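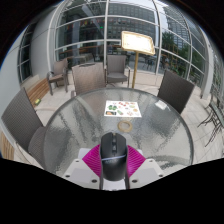

A hand-held gripper with a computer mouse between its fingers, above a glass-topped table.

Johanna Koller leads the manipulation data group at the Hájek Institute, where the Condari project has completed its first full round of training and testing. The project teaches robot arms to pick up and put down ordinary objects from recordings made by people using hand-held grippers. Its results were released to partner institutions on 31/03/2026. Dr Koller spoke to the Institute's newsletter with her colleague Young-sook Ban, who is responsible for collection and quality control.

The first question concerned the choice of places. Most earlier work at the Institute was recorded on a single laboratory bench, and Dr Koller was frank about the limits of that approach.

"We had a policy that worked very well on our own bench," she said. "When we moved the arm to a meeting room on the same floor, it failed on more than half of its attempts. The objects were the same. The table, the light and the background had changed, and it had learned far too much about all of them."

Condari therefore set a fixed budget of 1000 recordings for each task and varied only the number of locations in which they were made. One version of the mouse-placing task was trained on recordings from six locations and another on recordings from 32. Both were then tested on a fixed arm in rooms that appeared in neither set, with 100 attempts each. The version trained on six locations succeeded in 41 attempts. The version trained on 32 succeeded in 78.

Ms Ban said that the difference was larger than the group had forecast in its July plan. "I had expected a gain, but I had also expected to pay for it somewhere, perhaps in the accuracy of the placing. We did not see that. The median error on successful attempts was almost the same for the two versions."

Asked which surfaces had given the most difficulty, she named glass before the question was finished.

"A patterned glass top reflects whatever is above it and shows a little of the floor beneath. From a camera mounted close to the fingers, that is a great deal of detail which has nothing to do with the task. A person ignores it at once, and the policy has to be given the chance to learn the same habit."

In the mouse task the target is a printed sheet laid on the table, and the mouse is to rest within the drawing on it.

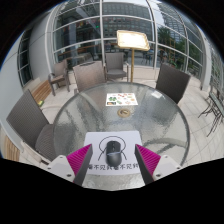 Success is judged by the final position of the object and by whether the fingers have fully cleared it. Ms Ban explained that the second condition was added after the pilot stage, when a number of recordings stopped too early. "People naturally feel that they have finished once the object is down. For our purposes the opening of the fingers and the withdrawal of the hand are part of the action. If these are missing from the recordings, the arm lets go badly and drags the object with it."

The chairs, signs and windows of each location are left as the collectors find them. Dr Koller regards this as a central part of the method and was asked whether it made the results harder to interpret.

"To some extent, yes," she replied. "We cannot say which feature of a room helped and which did not. A colleague who wants to isolate the effect of lighting would have to design a different study. Our question was a narrower one, namely whether a fixed amount of effort is better spent in a few places or in many, and on that point I am satisfied with the evidence."

She was more cautious about objects. Each task in the present round used a single type of object, and the group has not yet tested whether variety of place can make up for a lack of variety in the things being handled. That will be the subject of the next round, for which the recording software, Plovik, is being revised so that collectors can mark an unsuitable recording at the moment it is made.

Ms Ban added that training for new collectors would also be lengthened. "The speed of the hand matters a good deal. We ask for a steady pace, somewhat slower than one would use at home, and it takes most people a full morning before they keep to it without thinking."

Requests for the task definitions and the placing sheets may be addressed to the manipulation data group at the Institute.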